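About Brerninine

Brerninine tests and specifies upholstery fabrics for seating in shared spaces: waiting rooms, libraries, ferry lounges, school corridors and staff canteens. We do not sell fabric or furniture. Clients send us cloth, coated textile or a finished seat, and we send back a written report with measured results and a recommendation.

The company was started by Eluned Prosser and Traian Bucur, who had worked together in the finishing department of a weaving mill. Mill testing is done mostly on new cloth, cut flat from the roll. Complaints come in on cloth that has been stretched over foam, stapled, sat on and cleaned with whatever was in the supply closet. The first Brerninine test plan was written to cover that second condition, and most of our work still does.

What we test

Abrasion is the most frequent request. Samples are rubbed against a standard wool abradant under a fixed load and inspected at set intervals. We record the interval at which the second yarn breaks, or, for coated textiles, the interval at which the backing first shows. Pile fabrics are judged on loss of pile and flattening, and are reported on a separate sheet.

Seam slippage is tested on a tensile frame. A standard seam is sewn across the sample, the load is raised at a constant rate, and the opening at the seam is measured at 60 newtons. Warp and weft are always reported separately. A fabric that performs well in one direction and poorly in the other can still be used if the cutting plan is changed, and our reports say so where it applies.

Colorfastness is tested to light, to rubbing (dry and wet) and to cleaning agents. The cleaning series is our own. It uses 11 agents grouped by chemistry — neutral detergent, alcohol, quaternary ammonium, dilute bleach and peroxide are the main groups — and each one is applied, left for the label contact time, wiped and allowed to dry before the next cycle. The number of cycles is agreed with the client and stated on the front page of the report. Results from different cycle counts should not be compared.

Seat assemblies are tested whole when the client can supply them. The usual faults are found at the front edge, at the piping and at the corners where the cover is folded. These are places a flat sample cannot represent.

Color and cleaning in public seating

Mid-tone blues and greens are common in public seating. They hide light soil better than pale shades and show lint less than black. Their weak point is uneven fading, particularly near glazing, where the back of a bench and its seat receive different amounts of light. We recommend that a retained piece of the original cloth be kept in a dark drawer for every installation. Without it, an argument about fading is difficult to settle.
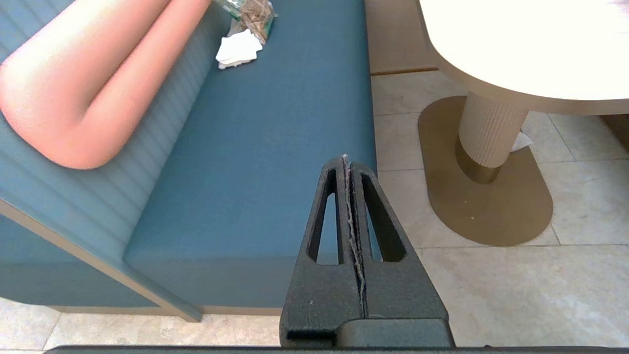 Blue bench upholstery over a pale tiled floor.

Hard floors affect upholstery more than is generally assumed. Mop water and floor cleaner reach the lower edge of a bench cover, and residue collects there. When a seat is sent to us with damage along the bottom few inches and nowhere else, we ask for the data sheet of the floor product before we test anything. Two of our standard agents were added to the cleaning series after requests of this kind.

Sarorell database

All results are stored in Sarorell, the internal database built and maintained by Teodor Rusu. Each entry holds the fiber content, weave, weight, coating type, backing, conditioning record and raw readings. Sarorell holds records for 600 fabrics. Clients can request an anonymous comparison of their sample against others of the same construction. Supplier names and trade names are removed from comparisons in every case, including comparisons requested by the supplier.

Raw readings are kept without rounding. Rounding is applied only in the report, and the rule used is printed under each table.

Premises and equipment

We occupy the ground floor of the Cozma building, a former thread warehouse. The conditioning room is held at constant temperature and humidity, and samples rest in it overnight before any mechanical test. The wet laboratory is next door, with a separate air supply. The seat assembly area has a loading door wide enough for a three-seat bench. Longer units are tested in sections or at the client's site, depending on how they are joined.

Equipment is calibrated every May. The laboratory accepts deliveries during calibration but does not run tests, and reports due in that month are scheduled around it.

People

Eluned Prosser — director, responsible for test methods and final sign-off.
Traian Bucur — mechanical testing and seat assemblies.
Zahira Santoso — textile chemistry, cleaning series and coatings.
Teodor Rusu — data, Sarorell and calibration records.
Dede Akolgo — client intake, sample handling and site visits.

Every report is read by two people before release, and the person who ran the test may not be one of them.

Independence

Brerninine is owned by its two founders. We take no commission from mills, converters or furniture makers. Stomico, our training service, runs short courses for facilities staff on reading fabric specifications and choosing cleaning products. Its accounts are kept separately, and attending a course has no effect on testing fees or lead times.

Sending samples

For a full flat-fabric program we need 6 meters of cloth at full width, from one dye lot, rolled and not folded. Mark the face and the warp direction. For cleaning tests alone, one meter is enough. Please include the name of any finish applied after weaving, even if it is described as invisible or permanent.

Used covers are accepted if they arrive in a sealed bag with a note of where they were installed. Contact Dede Akolgo before sending complete seats so that floor space can be reserved.

Samples are held for one year after the report date and then discarded, unless return is requested in writing.

Page last revised 2024-08-18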